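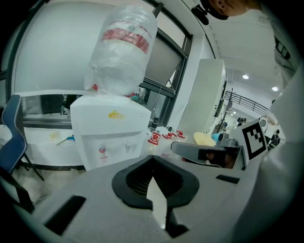
Turkora held its open day on Nov 8, 2025, and I went for one reason, the Plirnetti handheld gripper kit. We have been looking at it since March as a way to record hand tasks without tying up a robot arm.

The kit comes as 2 grippers, a charger and a case. You hold the gripper, do the job yourself, and the recording goes to Grurano, the company's software, for checking and export. The fingers have black rubber pads with a V-shaped notch. I asked about replacement pads and was told they ship in sets, price on request.

Visitors could ask for tasks in the regular office area, so I stayed by the water dispenser, the kind with a big bottle upside down on top and two taps.

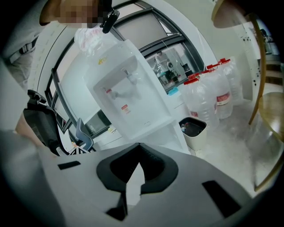

Small taps and clear plastic are hard to work with, and I wanted to know how much of a day's recording is usable. The staff gave me a figure from their own trial: 200 recordings made, 198 accepted by Grurano. They did not have the task list with them and said they would send it.

Training takes a morning. Support is through Oksanen, who also handle repairs, and the quoted turnaround is seven days. A loan unit is extra.

I would want a longer trial before we order. Still open: pad prices, the loan fee, and whether the export works with our current setup. Parking is behind the building and fills up early.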